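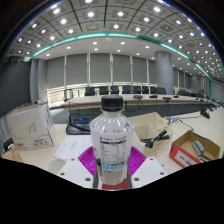

My sister asked me on the phone what I'm doing at work these days and I said "picking up water bottles," and there was a pretty long silence on the line. So I guess it's time for a proper update, because I've been putting this post off since last August!

If you're new to this blog, I work in room setup for Drivstead, on the conference side at Cakthorpe. For six years that meant tables, chairs, notepads, pens, name cards, water. Mostly water. A bottle at every seat, label facing the guest, cap on tight, and then an hour after everyone leaves you go back through and collect the whole lot. The biggest day I ever worked was 409 seats across the building and I went home with a bottle-shaped cramp in my right hand.

Now there's Kong. Kong is the name Bogdan gave to the arm on wheels the company is getting from Tasau (it's a small arm, he thinks this is very funny) and Kong's first job is going to be table clearing. Before it can do that it needs recordings of people doing the same kind of thing, and those people are us. You hold a gripper in your hand, you reach out, you close it on whatever you've been told to pick up, you move it, you let go. The camera on the gripper gets all of it. Then you do it again.

I thought I'd be good at it right away, being the bottle lady and all. I was not! Your own hand knows so much that you never notice. With the gripper you have to come in straight and slow, and if you squeeze before you're lined up you knock the bottle over and Golshifteh, who runs the sessions, says "and reset" in the nicest voice you ever heard. I heard "and reset" in my sleep for the first two weeks.
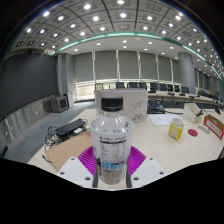
Magenta pads on the bottle, mug and red coaster over to the right.

The thing that bugged me most was the mess. I spent six years making tables look perfect and now I'm told to leave stuff lying on them. Cables, paper, cardboard, a mug. Apparently a real table after a real meeting looks like that (I could have told them, I've cleared enough of them) and a robot that only ever saw tidy tables would be no use to us. I still straighten the papers when I walk by. Golshifteh un-straightens them. We have an understanding.

Okay, the serious part. Yes, I worried about my job, and I still do some nights. When Ryszard called us all in, he said no one on setup was being let go this year, and I wrote down "this year" on the back of my hand. Two of the evening clearing shifts are already gone from the next schedule. For me that's kind of great, I get home while my kid is still awake. For Aniela it's a real problem, she liked the evening rate and had built her whole budget on it. She's been offered recording hours in place of them at day pay, and she took them, but she wasn't happy and I don't blame her one bit. I told Ryszard so. He wrote it down, which may or may not mean anything.

What surprised me is how much people suddenly want to know what we know. In six years I don't think one person above my manager asked me how you tell a bottle that's been opened from one that hasn't without picking it up. Last month I had three people standing around me taking notes on it! Jadwiga, who trained me and has been here longer than the carpet, got asked to write the whole clearing order down. It came to four pages. She'd never once written it down before, and she wants her name on it. I think she should get it, and something in her paycheck too.

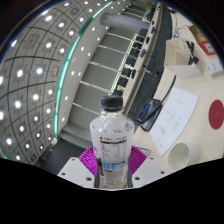
Bottle in the gripper, cup and paper over on the desk side.

We got to 638 good recordings of bottles alone and the goal is 1,000, so I've got plenty more of these ahead of me. Cups come next and I'm told cups are worse. My wrist is holding up okay. I asked for a break every half hour and got one, so if your workplace starts doing this, ask for that on day one, and ask what happens to the shifts too, and get the answer in an email.

Kong itself hasn't shown up yet. It was supposed to be here already and now the date is "soon," so Bogdan has taped a paper crown inside his locker to put on it when it gets here. I'll post when there's something to tell. And to whoever asked in the comments about the lemon cake, yes, I found the recipe, it's coming next time, I just need to work out what I did with the second page.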